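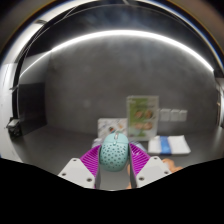

I went to the Serncombe ideas day on Sunday because a ticket had come free, and by the second talk I was working out what the other 292 people in the hall had paid. The listed price was £25 for the back rows and £1,000 for the "inner circle", who got a lunch, a lanyard in a different colour and a chair at the same table as the speakers. The opening talk, from the founder of Tramik, was on the courage of simple things. We were told that a leader should be as open as a child. A mint-coloured computer mouse with a shell full of small holes is a simple enough thing, and I would have listened to an hour on why someone wanted it that way. We got forty minutes on openness, and the questions had been picked beforehand.

After the break it was Bokent's turn. Bokent sells a course in "honest influence" for £2,650, and last spring its newsletter was telling readers that courses of this kind were a racket. I asked at the stall what had changed. The young man there said the market had matured. He gave me a leaflet.

The Naqvi session was better, I'll admit. It was a panel on whether podcasts should turn guests away, and two of the speakers plainly disliked each other, so for ten minutes people said things they might have to stand by. Then the chair thanked everyone for their vulnerability and we were sent out to buy books.

I skipped the closing breathing exercise. On the train home I read the leaflet, which promises a follower count "in line with your values" and has the refund terms on the back in grey type. You have until the end of the first module to ask, and the first module is a welcome video.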